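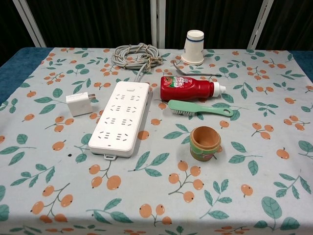
검색어를 입력하세요 검색

보도자료 > 메이커·로봇

공유공방 그렌소프, 자작 식탁 정리 로봇팔 ‘닌게이트’ 5월 공개
“컵을 집습니다. 대체로는요.”

공유공방 그렌소프(Grenthorpe)는 회원들이 퇴근 후 시간을 쪼개 만든 탁상용 로봇팔 ‘닌게이트(Ningate)’를 5월 공방 개방일에 처음 선보인다고 밝혔다. 제작에는 10개월이 걸렸다. 당초 계획은 한 달이었다.

닌게이트는 식탁 위에 놓인 종이컵, 숟가락, 케첩 통, 청소용 솔 같은 살림살이를 하나씩 집어 옆으로 옮긴다. 연습용 식탁에는 과일 무늬 식탁보를 깔았다. 무지 천에서만 잘하는 로봇은 집에 데려가 봐야 쓸 데가 없다는 것이 제작팀의 입장이다. 주황색 열매를 집으려는 시도는 초기 버전에서 33회 기록됐으며, 식탁보는 아직 무사하다.

팔의 관절과 손가락은 공방의 3D 프린터로 출력했고, 제어 프로그램 ‘비달린(Vídalín)’은 회원들이 직접 작성했다. 손가락 부품은 아홉 번째 설계가 최종본이다. 파일 이름에 ‘최종’이 들어간 것은 그중 여섯 개다.

남은 숙제는 숟가락이다. 납작하고 미끄러운 데다 방향도 제각각이라 제작팀의 자존심을 꾸준히 깎고 있다. 멀티탭 정리 기능은 사람도 못 하는 일이라는 의견이 우세해 다음 버전으로 미뤘다.

시연은 목요일 저녁 공방 1층 올턴(Alton)실에서 열리며 관람은 무료다. 설계 파일과 900줄 분량의 조립 안내문은 행사 당일 공개한다. 집에서 안 쓰는 컵을 가져오면 로봇이 집어 볼 수 있다. 유리컵은 받지 않는다.

문의: 그렌소프 공방 안내 데스크

태그: 로봇팔, 자작, 공유공방, 3D프린팅, 생활자동화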